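Writing and Publishing Short Fiction
Session 4 handout: sending work out
Tutor: Edith Cusi

Please read this before the session and bring two copies of your cover letter.

1. Where a story can go

Most of you will start with magazines. A magazine editor reads for one issue at a time, so a refusal often means the issue is full or already has a story on your subject. Small presses are slower. Pearce takes collections only, and asks for half of the stories to have been printed elsewhere first. Clanov reads single stories for its yearly anthology and pays on publication.

Read at least one back issue before you send anything. You are looking for length, tense, how much dialogue they like, and how the stories end.

2. The cover letter

Keep it to one short paragraph. Title, word count, where you have been published if anywhere, and thanks. Leave out the plot. Leave out what your family thought of it.
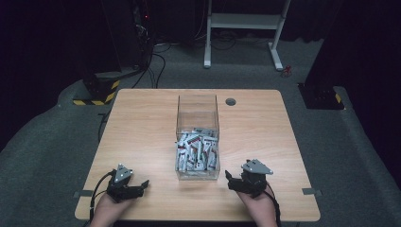
Steinar Ravn wrote after last year's course that he disagreed with this. His view was that a line about the story helps a tired reader, and that his own letter to Clanov had one in it and did him no harm. I still say leave it out, but if you do put a line in, make it one line.

3. Sending the same story to several places

This is called simultaneous submission. Some magazines allow it and some don't, and the guidelines will say. If a story is taken, write to the others the same day and withdraw it. Keep a list with the title, the place, the date sent and the answer. A notebook is fine. Flor Cabrera's list ran to 40 entries before her first acceptance, and she could find any of them in a minute.

4. Rights

For a first story you will normally be asked for first serial rights. You keep the rest. Be careful of any form that asks for "all rights" - ask what they mean by it, in writing, before you sign.
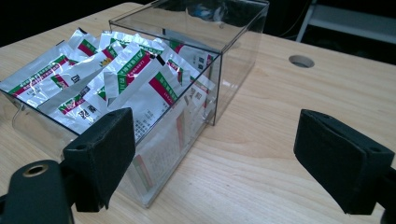

Ordering a collection is a separate job from writing one. Print the first page of every story, lay them on the floor and move them about. Put a strong one first and a strong one last, and keep two stories with the same narrator apart. A first draft of a collection is usually like the sachets in the clear box, all leaning over each other at different angles, and there is no harm in that at the start. By the time Pearce or anyone else sees it, there should be an order you can defend.

Exercise for next time: choose one finished story and find 10 places it might go. Rank them. Write the letter for the first.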